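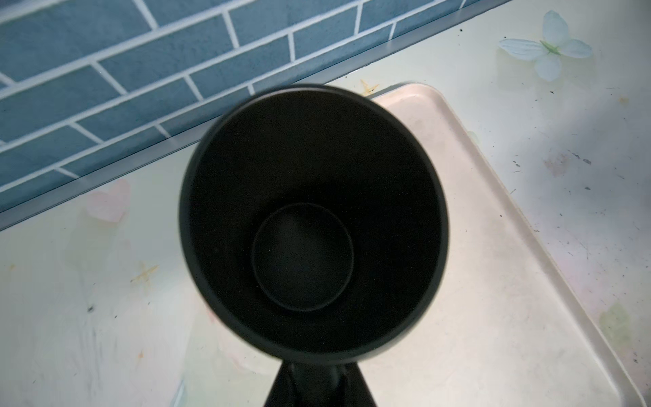
Au café associatif Holtent, les gobelets jetables disparaissent du comptoir

28/04/2025 – Le café associatif Holtent ne sert plus ses boissons dans des gobelets jetables. Depuis l'ouverture de ce matin, les clients reçoivent leur café ou leur thé dans un gobelet sombre, de couleur gris anthracite, qu'ils rendent au comptoir après usage. Ceux qui veulent l'emporter laissent une consigne.

La décision a été prise pendant l'hiver, à la suite d'un relevé fait par Nhung Giáp, responsable du service. Elle a noté chaque soir les achats et les sorties de stock. Sur l'année précédente, le café a utilisé 3,632 gobelets en carton, presque tous jetés dans les poubelles de la salle ou du trottoir. « Je m'attendais à un chiffre élevé, mais pas à celui-là, nous a-t-elle dit. Quand on achète par petits paquets, on ne voit pas la quantité. »

Le lieu possède maintenant 62 gobelets, fournis par l'atelier Misteck. Le modèle choisi est très simple : une forme cylindrique, un bord fin et lisse, un intérieur mat. Dario Cattaneo, qui dirige l'atelier, explique que les premiers essais portaient sur une version plus claire. Elle gardait des traces de thé après quelques jours, et l'équipe a préféré la teinte foncée. Un autre modèle, proposé par la maison Flano, avait aussi été étudié. Il a été écarté à cause de sa anse, qui prenait trop de place dans le panier de lavage.

La petite cuisine a dû être un peu réorganisée. Le mur de carreaux bleus à joints blancs est resté comme avant, ainsi que le plan de travail clair à motif de fleurs, auquel plusieurs habitués sont attachés. C'est le rangement qui a changé. Les gobelets propres sont posés à l'envers sur une étagère près de la porte, et les gobelets utilisés vont dans un bac à côté de l'évier. Le lave-vaisselle, de marque Wei, peut recevoir jusqu'à 15 gobelets par panier avec la vaisselle du midi. Un cycle court est lancé après le service du matin, et un deuxième avant la fermeture.

Cúc Châu, qui travaille au comptoir, reconnaît que la première matinée a demandé de la patience. Certains clients ont cherché la poubelle par habitude avec le gobelet dans la main, d'autres ont demandé un couvercle. « Il n'y a pas de couvercle pour le moment, dit-elle. Nous allons voir si c'est vraiment nécessaire. » Elle ajoute que le gobelet sombre lui pose une petite difficulté : il est moins facile de juger à quel niveau le café noir est arrivé. Elle a pris l'habitude de se pencher au-dessus pour regarder le fond avant de verser.

La consigne est fixée à deux euros. Elle est rendue en espèces ou inscrite sur la carte du client, selon son choix. Les personnes qui apportent leur propre tasse peuvent continuer à le faire, et elles gardent la réduction de dix centimes qui existait déjà.

Parmi les clients, l'accueil est plutôt bon. Riaan Mabaso, qui vient presque tous les jours avant son travail, trouve que le café reste agréable à boire, mais il regrette la taille unique. Le café proposait auparavant deux formats en carton, et le plus grand n'a pas d'équivalent aujourd'hui. Thu Mai, chargée des achats, répond qu'une commande de grands gobelets est possible si la demande se confirme. Elle attend pour cela le bilan prévu en juillet – les pertes, les retours et le coût du lavage y seront comparés avec l'ancien budget.

Le stock restant de gobelets en carton, soit 11 paquets, est conservé pour la fête de quartier. Le café Holtent est ouvert tous les matins à partir de huit heures.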